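Foron season one box set: worth 77 bucks?

2023-10-06

So I finally caved and bought the big Foron box, and I've spent most of a week with it. If you missed the show, it's the space western where Grímur Bech plays a washed-up ferry pilot hauling cargo out of Clirkgate (and yes, the hat is even better in high definition!).

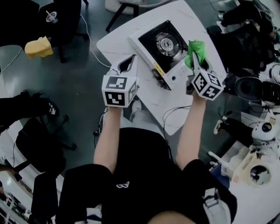 The picture is gorgeous. I'd only ever streamed it, and the night scenes at the Jindivby docks used to be mush on my TV. Now you can read the shop signs. Sound is great too, though the dialogue still sits a bit low in episode four.

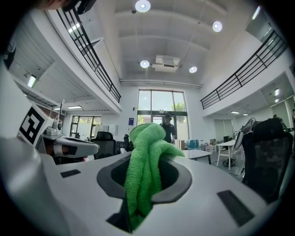 Extras are where I got grumpy. You get 50 minutes of interviews, one commentary with director Roscoe Haddad, and that's it – no bloopers, no pilot script. Haddad is a hoot, at least, and he spends ages on how they built the Ravn cockpit. 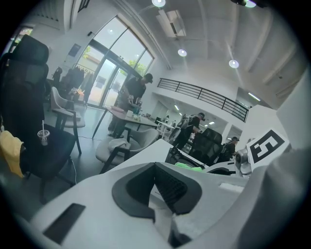 My copy is number 1691, stamped inside the lid, and the discs are so tight in their sleeves I was scared of snapping one. Four stars from me. I'd wait for a sale unless you're already on your third rewatch, like I am.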